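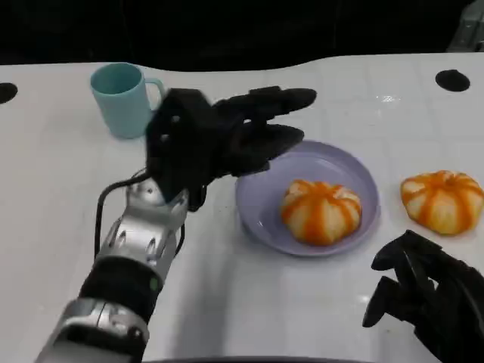

Orange stains on light plastic plates and a glossy white tabletop

Posted by Letay Gashaw, 2019-01-08

We eat a lot of mandarins at this table, usually peeled in advance and set out on pastel plastic plates, with a matching mug for water. The lavender plate has developed a dull yellow patch where the fruit sits, and there is a similar mark on the tabletop to the right of it. The top is white with a gloss finish and two round black holes set into it. Dish soap removes the stickiness but leaves the color. I have a cream cleanser in the cupboard but have not used it, as I do not want to lose the shine. What removes the color, and does juice left near the holes do any damage?

Mesfin Mersha

There are two separate residues. The juice is mostly water, sugar and citric acid, and it comes off with warm water. The color comes from oil in the peel and from carotenoid pigments, which dissolve poorly in water. That is why soap at normal strength leaves a tint behind.

For the plate:
Wash in hot water with dish soap and dry it.
Rub a few drops of plain cooking oil over the patch and leave it for ten minutes.
Wash again with undiluted dish soap on a soft cloth.
If a tint remains, put the dry plate on a sunny windowsill for a day. Carotenoids fade in light. Do not leave it for weeks — the lavender dye may fade too.

For the tabletop, use a damp microfiber cloth with one drop of soap, then a cloth with clean water, then a dry one. If the mark persists, try 70 percent isopropyl alcohol on a hidden spot first. Keep the cream cleanser away from it. Abrasive particles cut fine scratches into a gloss surface, and scratches hold pigment.

The holes deserve attention. If the top has a particleboard core and the cut edge was left unsealed, liquid will make it swell, and the swelling is permanent. Wipe toward the middle of the table, away from the holes. I sealed mine with a thin bead of clear silicone after a spill at the old house. It has held since June.

Berhanu Negussie

Baking soda. Works on everything.

Lærke Sveinbjörnsson

Baking soda is a mild abrasive. On the inside of a mug it is acceptable if used wet and without pressure. On a gloss top I would leave it out, and on a matte plastic it can leave shiny spots where you rubbed.

One addition to Mesfin's answer: peel the fruit somewhere else. Bending the peel sprays oil, and a peeled mandarin with the skin of its segments intact leaves very little on a surface. We moved the peeling to a steel tray by the sink and the table stopped marking.

Contact us | Copyright Prombridge Household Help | Back to top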